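Folding Puffy Jackets: What Works and What's a Waste of Time

Every fall the same advice comes around about down jackets. Roll them tight, stuff them in the hood, buy a set of vacuum bags, and your closet will be twice the size by dinner. I've tried most of it, and I have doubts about a good deal of it.

Start with the vacuum bags. Yes, they get a jacket flat. They also leave it flat. I put a coat in one in August and took it out when the weather turned, and it needed three rounds in the dryer on low before it looked like a coat again. For a suitcase, fine. For a whole season in a closet, I wouldn't.

The hood trick works if your jacket has a deep hood. Mine doesn't, and neither do half the ones I see people wearing. You end up with a lump the size of a melon that rolls off the shelf.

What I do now is dull. Close the zipper first, all the way up, so the two fronts don't slide around. Lay the jacket on the bed, front side down, and smooth it from the collar toward the hem with your forearm. You're pushing air out, so go slowly. Shiny nylon slips on itself, and a cotton sheet underneath holds it better than a tabletop does.
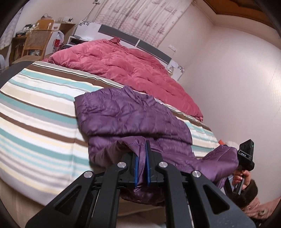

Then the sleeves. Bring each one straight across the back, and if the cuff sticks out past the far side, turn it down toward the hem. Fold the sides in to meet, then fold up from the bottom in thirds. Pick the fabric up near a seam when you move it -- the middle of a puffy section just squashes and springs back where it was.

Don't expect it to stay put. A folded down jacket starts growing the minute you let go, and the people who post those crisp little squares have taken the picture fast. I set mine on a shelf with a folded sweater on top and leave it at that.

Comforters are the same problem, only bigger. My neighbor Eamon Duggan swears by the Pillemus storage cube, which he says holds a queen-size comforter with room to spare. I borrowed it. It held the comforter after I knelt on it, and the zipper complained the whole way. An old cotton pillowcase does well enough for a throw, and a big one will sit happily folded at the foot of the spare bed.

One thing I will back without grumbling: make sure it's all dry before it goes away. I leave washed down out for 48 hours, even when it feels done. Damp clumps hide in the corners, and no clever fold will fix the smell.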